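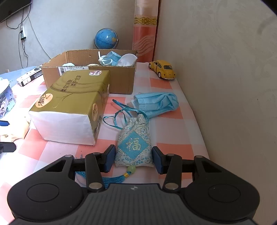

香囊的填充与收口

适用范围:成品织锦袋或自缝布袋,袋口为抽绳式,内装干燥香料粉或粗颗粒。整套操作在桌面上完成,不需要缝纫机。

一、材料

艾叶、藿香、白芷、丁香、薄荷、陈皮,均为干品。丁香气味重,用量控制在总重的一成以内。陈皮选片薄、断面干脆的,发软的先摊开晾几天再用。薄荷易散味,放在最后称。

内袋用无纺布或细棉布。香粉直接装入织锦袋,细粉会从经纬之间渗出,弄脏缎面,而且很难清掉,所以内袋不能省。现成的无纺布茶包袋也可以,选带折口的那种。

工具:电子秤(最小读数0.1克)、研钵或小型打粉机、筛网、纸漏斗、镊子、细针、与袋面同色的线。

二、研磨

各味分开打,不要混在一起进机器。艾叶纤维长,容易成团,先剪碎再打。丁香含油,连续打会粘壁,每次打3秒停一下,重复到没有整粒为止。

粒度以粗颗粒为宜。粉太细,初期香气冲,衰减也快;颗粒粗,释放慢,持续时间长。过20目筛,筛下的细粉单独收起,可以留作合香,或者按不超过两成的比例兑回去。

三、配比

按每只净装量计算,先定总重再分配各味。大批制作时,以1000克为一料:

艾叶 300克
藿香 200克
白芷 180克
陈皮 150克
薄荷 100克
丁香 70克

全部倒入带盖的宽口容器,翻拌均匀,密封静置一夜。刚拌好时各味分明,静置后再闻,需要调整的话在这一步调。丁香只加不减,初次配料可先放七成,闻过再补。

四、装填

内袋撑开,插入纸漏斗,分两到三次装入。每装一次,轻磕桌面使颗粒下沉,再装下一次。装到内袋容积的八成停手。装满的香囊发硬,外形鼓成球状,袋面图案会被撑变形,颗粒之间也不透气。

折口两道,用平针缝合,针距3毫米。装细粉较多时改用回针。缝完倒提抖动,下面垫白纸检查,纸上有粉就在漏点补针。

外袋整理:先用镊子把四角顶出,再放内袋。内袋缝口朝上,两角压平。想让袋子立得住,可在底部垫一层薄棉,厚度不超过袋深的十分之一。棉只垫底,前后两面不垫。

五、收口

抽绳双侧同时拉,力道一致。单侧拉紧会造成褶子堆在一边,袋口偏斜。褶子用指腹拨匀,再拉到底。

绳结从袋口根部打起。常用双联结,结体扁平,不易松脱。步骤如下:

1. 两股绳并齐,左绳绕右绳一圈,从自身圈内穿出,暂不收紧。
2. 右绳绕左绳一圈,穿过两个圈。
3. 两圈交叠成叉形,先收下圈,后收上圈。
4. 将结推到袋口根部,逐段收紧余绳。

挂绳环长按用途定:挂包或挂钩的,环长取6至8厘米;挂车内的适当加长,但不得遮挡视线。绳尾用火燎一下防散,仅限化纤绳;棉绳和真丝绳改用少量白胶封头。

六、存放与更换

未使用的成品装入自封袋,避光,每袋放一小包干燥剂。干燥剂不要与袋面直接接触。织锦缎怕折,存放时平铺,单层码放,绳子理顺后压在袋侧。

香气减弱后先揉捏袋身,使颗粒翻动。仍然不明显时,拆开绳结,取出内袋更换。外袋不水洗。表面浮灰用软毛刷顺纹路刷,烫金或带闪粉的部位不刷,用吹气球清理。

七、常见问题

袋面出现油点:丁香未完全干燥,或细粉漏出内袋。油点处理不掉,只能换外袋。以后打粉完成后摊晾30分钟再拌料。

气味发闷:多为陈皮或艾叶返潮。整料倒出,阴凉通风处摊开,不要暴晒。有霉味的一律弃用。

抽绳拉不动:检查绳道内是否有缝线挂住。用细针挑断浮线,不要硬拉,绳道处的缎面很容易抽丝。

孕妇和婴幼儿房间不放香囊。家中有猫的,丁香和薄荷两味去掉,成品仍应挂在猫够不到的位置。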